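4.2 What a desk lunch leaves behind

I said in the last section that I'd come back to the desks, and I want to take my time over them, as they gave me more trouble than the kitchens did. In a kitchen people more or less agree on where things go. A plate has a cupboard, a peeling has a bin. A desk with a lunch on it is a muddle of two kinds of belongings, the ones that live there and the ones that arrived in a bag, and before you can tidy it you have to decide which is which. Most of us do that without noticing (I certainly do), and it was only when I started writing down what people at Mandstead told me that I saw how much deciding goes on.

Let me start with the bag. Of the 2,462 diary entries we collected, 867 mentioned a delivery bag in one way or another, and I'd expected nearly all of those to say it went in the bin. They didn't! People love these bags. They fold them up and keep them in the bottom drawer, they take frozen peas home in them, they carry library books in them. One person wrote that theirs had "more life left in it than my suitcase". The foil-lined kind is especially hard to throw away, and I sympathise, having a small stack of my own behind the door at home. So the bag turns up in the entries as rubbish, as a container for rubbish, and as something worth keeping, sometimes all in the same lunch.

That second job matters a lot for the order of things. If the bag is standing open on the desk, it pulls everything else towards it. People told me they drop the napkins in first, then the lids, then whatever else is light and dry, and they leave the bowl with food in it until the very end. Figure 6 has the sort of desk I mean, with an insulated bag upright at the right-hand end of the desk, a bowl of fried pieces and dried chillies left on the mat, a capped drink with its straw still in, and a second bowl lying on its side.

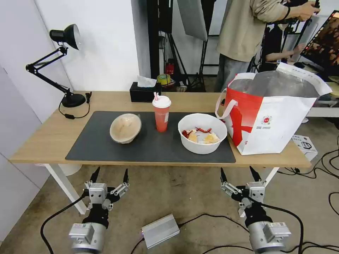 The leftovers are where the diaries get properly argumentative. Is a bowl with a few mouthfuls in it finished? I asked this at Federo as well as at Mandstead and got a different answer from nearly everyone. Dried chillies make it worse, oddly enough, as plenty of people never meant to eat them in the first place. They pick out the crispy bits and leave the chillies behind, and to anyone else walking past it looks like half a meal. I started calling this the "apparent remainder" in my notes, and although it's a slightly grand name for some chillies, I've kept it for the rest of the paper. When a diary said the food had been cleared by somebody else, the complaint that followed was usually over a remainder the owner had thought was a real one.

Drinks are a bit different. Hardly anybody treats a drink as part of the lunch once the lunch is over. It gets promoted, if you like, and joins the things that live on the desk for the afternoon, next to the tissues and the lamp. I found this really charming. The cup came in the same order, from the same shop, and yet by two o'clock it has the standing of a mug. It stays put while the bowls go, and several people said they'd be quite put out to come back and find it gone, even with only melted ice in the bottom.

Then there's the desk mat, which I hadn't planned to write about at all. In our January visits I only noted whether a desk had one, and I wish I'd asked more. People with a mat tend to eat on the mat, and they wipe the mat, and the bare part of the desk gets forgotten. Crumbs under the edge of it were mentioned again and again, usually with some embarrassment. For our coding we settled on counting a desk as cleared once the food things were off it and the surface had been wiped, mat or no mat, and we left the lifting of the mat as a separate step.

I should own up to one weakness in all this. The diaries were written by people who'd agreed to write diaries, so they may well be tidier than the rest of us, or at least more interested in being thought tidy. The entries from Halvorsen are shorter and grumpier, and I suspect they're nearer the truth. I go through those in the next section, starting with the shared tables, where the question of whose bowl it is comes up before anyone has even got to the question of whether it's empty.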